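Lennox shoe repair chain to open training bench in Totby

Totby, June 10, 2023

Lennox, the shoe and leather repair firm, is to open a training bench at its Totby branch, with places for six trainees in the first year. The bench will open alongside the existing shop counter, which stays open to customers during the building work.

Trainees will be paid from their first day and will spend nine months learning the trade, beginning with heels and stitched repairs and moving on to full resoles. Each will work beside an experienced repairer for the whole of that time. Those who finish the course will be offered a permanent job at one of the firm's branches.

The plan follows a busy spring. In March the Totby branch took in 769 pairs of shoes and boots, its highest figure for a single month. Walking boots made up the largest share of the work, followed by school shoes. Customers were waiting up to 9 working days for a full resole, and the branch turned away some bag and saddlery repairs that it would normally have accepted.

Senyo Issahaku, managing director of Lennox, said: "We have the work and we have the room. What we are short of is people who can do the job. Three of our repairers at Totby are due to retire in the next few years and we would like them to pass on what they know before they go. No experience is needed to apply. We will want to see that someone is patient and doesn't mind getting glue on their sleeves."

Effie Cruickshank, who manages the Totby branch, will run the course. She joined the firm as a Saturday assistant and has worked at Totby ever since.

"A resole is a slow job when you are new to it," she said. "I spoiled a good many soles before I was let near a customer's boots, and I expect our trainees will do the same. We have put by old pairs for them to practise on. People have been bringing them in for months and we have run out of shelf space."

The new benches are being supplied by Jatel. Finishing machines and hand tools will come from Mirix, which already supplies the firm's other branches. Lennox is paying for the work itself and has not applied for any grant.

The course will run four days a week, with the fifth day spent at the counter. Trainees will learn to check shoes in, quote a price and explain to a customer when a repair is not worth the money. There will be a practical test at the halfway point and another at the end.

Lennox will also extend opening hours at Totby once the bench is running. The shop will stay open until seven on Thursdays, and key cutting will move to a separate counter by the door. Prices for heels and soles will not change this year.

Application forms can be collected from any Lennox branch or asked for by post. Applicants must be 16 or over. Interviews will be held at the Totby shop, and everyone who applies will get a reply.

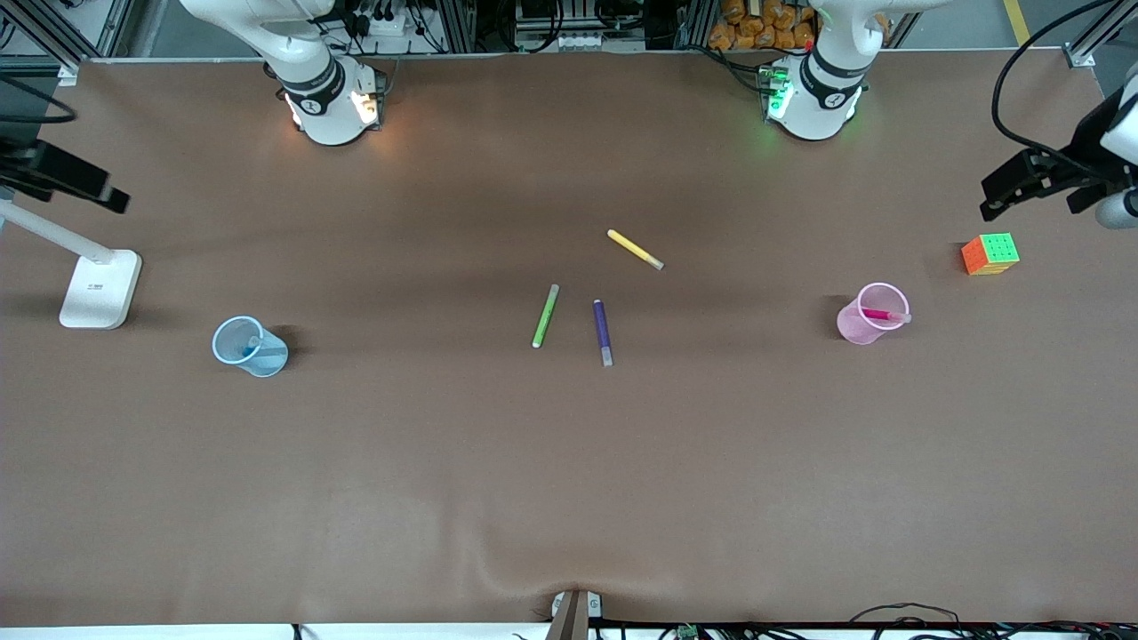 Forms should be handed in at the counter or posted to the branch manager, Lennox, Totby. Press enquiries should go to Effie Cruickshank at the same address.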